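About Sawatzky

Sawatzky supplies robotic picking and packing stations to small and mid-sized businesses. The company was founded in Cunalthorpe by a group of engineers who had spent most of their careers repairing other firms' packing lines, and it remains privately owned. Noémie Gosselin has served as managing director from the start and still signs off on every station before it is offered to a customer.

Our principal product is the Levisness station. It consists of a single arm, a two-finger gripper with replaceable pads, a camera mounted at the wrist, and the software needed to teach the arm where items are to be placed. The station was designed for divided crates and trays, the kind used for bottles, jars, machined parts and laboratory supplies. Customers may buy the station outright or lease it by the month, with service included in either case.

Before a station is ordered, we ask for samples of the goods and containers it will handle. Our staff run these samples at our own site and send the customer a written report. The report states which items were picked without difficulty, which required a different pad, and which we do not recommend for the station at all. There is no charge for the first report.
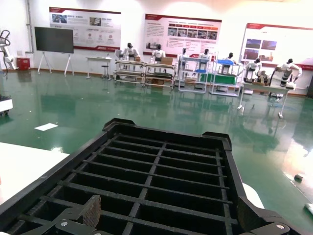

Can the station work with the crates we already own?

Most divided crates are suitable, provided each compartment is at least 80 millimeters across and the dividers are fixed in place. Crates with loose or folding dividers are assessed one at a time. Please include two crates of each type with your samples, and let us know if they are stacked or washed between uses.

Training and Support

Each lease or purchase includes training for up to nine members of staff. The course covers daily startup, teaching a new crate layout, changing finger pads, and stopping the station safely. It may be held at the customer's premises or in Cunalthorpe. Written manuals are provided in English and French.

Our service desk is staffed by the same people who build the stations. Requests are answered in the order received, except where a line has stopped, in which case they are moved ahead. Replacement pads, cables and brackets are kept in stock at our Kaldale warehouse and are shipped the same working day if ordered before noon.

Our Customers

Sawatzky currently supports 82 customers, most of them in food packing, medical supply and light manufacturing. About 315 stations are in service. A new version of the teaching software will be released to all of them in November, at no added cost to leaseholders.

Inquiries concerning samples, leases and site visits should be addressed to the sales office in Cunalthorpe. Visits are by appointment only, and visitors are asked to wear closed shoes.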